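### 4.2 Hand-held grippers: working rules

1. Keep both cables outside the board area before you start.
2. Close and open each gripper fully 3 times. Stop if either jaw sticks.
3. Handle thin items, such as chopsticks, one at a time.

**Caution:** Do not pull on a cable to free it – put the gripper down first.

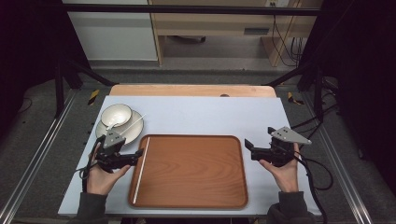

4. Start and end each run with both jaws open and clear of all tableware.
5. Rest for 2 minutes after every 36 runs.

**Note:** Jaw pads are replaced at 1,000 runs. Enter the change in the Starnard log and tell Wanting Shao before the next session.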